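Kostidero Studio Evenings: FAQ

What time do doors open?
Check your booking email. Evening groups meet after dark in winter, so dress warm for the walk over. Hoodies fine, no dress code.
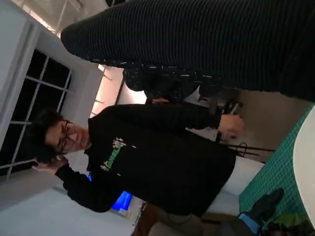
Black hoodie, green print, glasses.

Do I bring my own grapes?
No, we set out a bunch on every table. Red ones. Plate and cutting mat too, leave the mat where it is please.
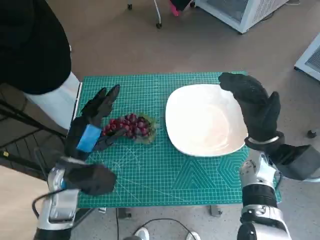 Can I put the mat in the dishwasher?
Please dont. Heat warps it. Cool water, bit of soap, lay flat. Same goes for the Gredier mats we sell at the desk.

Where do the grapes go?
On the plate, middle is best. Keep the leaf with the bunch, it helps the arrangement. Loose ones can stay where they fall.
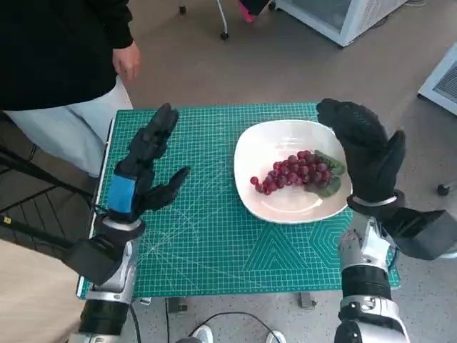

Square plates or round, both OK at home. Anything shallow with a rim. Ours are white becuase red shows up better on it.

How many per table?
2 people, 3 if you ask first.

Can I come back in December?
Yes, new dates go up on the Farell room page. Deposit moves over.

Updated August 15, 2018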